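Budget for handheld grippers — garment folding, what would you buy
23 comments · 4 shares

h_thorarins
Right, need opinions by Wednesday, budget form has to go in. We're planning the garment side of Irkodell (long sleeves, hoods, knitwear, all on an ordinary bed in an ordinary bedroom) and I have to say how many hand-held grippers we're buying and what else goes with them. Current thinking is four pairs at 495 a pair plus spares. Thomas wants two pairs and the rest spent on a proper arm. Work is like this:
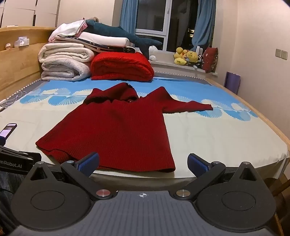
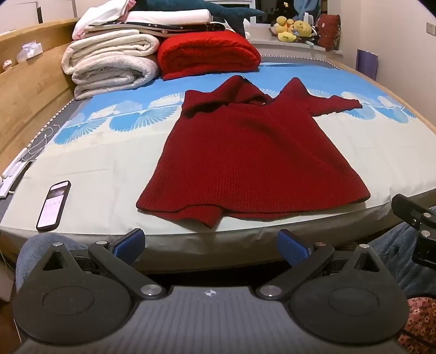
So knitwear mostly, ribbed, stretchy, heavy when you pick up one corner. Sleeves are the slow bit. The plan is 80 hours of usable recordings before Christmas and I honestly can't make that add up with two pairs, somebody always has one apart on the desk. Also need to know what people are paying for replacement pads, the supplier quote just says "consumables" with no figure next to it.

12 likes

tzanetti
For the record I said two pairs AND one spare, not two pairs. And the arm is the point of the project. If we spend it all on hand-helds we get to spring with a lovely pile of recordings and nothing to run them on. Seen it happen at Madville, they bought six pairs and then waited nine months for the arm money.

segundo_b
Madville waited nine months because the purchase order went to the wrong department. Nothing to do with how many grippers they had. I was there

tzanetti
ok fair but still nine months

segundo_b
To the actual question. Four pairs is right if you have two people working at the same time. If its one person then two and a spare is plenty. How many people Hrefna?

h_thorarins
Two most days, three in September. One bedroom to start with, second one if the landlord says yes.

segundo_b
Then four. And get the pads in packs, single ones are a rip off. We were paying 80 for a pack of ten pairs and got through a pack every couple of months doing towels. Knit is worse, it snags on anything with a rough edge. Check the screws on the linkages as well, put threadlock on your list, costs nothing.

5 likes

salma.salem
Disagree about knit being worse. We did cotton shirts and knitwear back to back and the pads went faster on the shirts, I think its the buttons. Knit just stretches so your fold comes out a different size every time. That's a data problem not a pad problem

segundo_b
depends on the knit. chunky stuff yes. fine rib no, it catches

salma.salem
Ours was fine rib lol

mahnaz_s
Can I be boring and ask about laundry and clothes. Everyone forgets the clothes line. You can't do 80 hours on three jumpers, they go baggy at the cuffs and then you've got recordings of three baggy jumpers. We put down 600 for garments and bedding and spent all of it, charity shops mostly. Different sizes, kids stuff as well. And different sheets!! patterned ones, dark ones, plain ones. Cheapest bit of the whole budget and it made the most difference when we got to the arm

9 likes

h_thorarins
600 on clothes, ouch. But ok. I had 150 down

mahnaz_s
150 gets you going but you'll be back asking in a month, and mid-year top ups at our place need two signatures

tzanetti
I'd take the 600 for clothes over pairs three and four tbh. Variety beats hours.

segundo_b
Not if both your people are sat there taking turns. Wages are the big number here, has anyone even put wages in this thread. An idle person costs you a pair of grippers in a week

salma.salem
^ this

tzanetti
Ok I'll give you three pairs and a spare

segundo_b
thats four Thomas

14 likes

salma.salem
Other things we missed first time round — storage (more drives than you think, get two the same size and copy across every evening), charging, a decent lamp if your folk work evenings, knee pads or a cushion for whoever is working low down at the side of the bed. Backs and knees were the main complaint from our lot. Also insurance if its a rented flat, ours wanted a list of kit with prices

h_thorarins
Good shout on insurance. Do they want every pad listed or just the main units

salma.salem
main units, anything over 100

mahnaz_s
Has anyone used the Ranjbar ones? Quoted me 553 a pair incl delivery and a year of repairs. Bit more than yours but the repair thing might swing it

segundo_b
Had one set on loan. Fine. Heavier, my wrist knew about it after an hour. Repairs took three weeks and no loan set while you wait, so ask about that before you sign. Nistside turned ours round in four days but thats out of warranty and you pay postage both ways.

tzanetti
Would not mix makes either. Different opening width, different everything, you'll spend the saving on someone sorting it out after.

mahnaz_s
We mixed two and it was ok? Bit of setup at the start then fine. Wouldn't let that decide it

tzanetti
we'll have to disagree on that one

h_thorarins
OK so putting in: four pairs at 495, two packs of pads, 600 clothes and bedding, two drives, lamp, cushions, threadlock. Arm goes in as a seperate line for next year with a quote attached so nobody can say it wasn't asked for. Thomas can you get me the quote by Tuesday night

tzanetti
They take a week to answer an email. Will ring them

segundo_b
Put delivery in. Everyone forgets delivery

Load 2 more comments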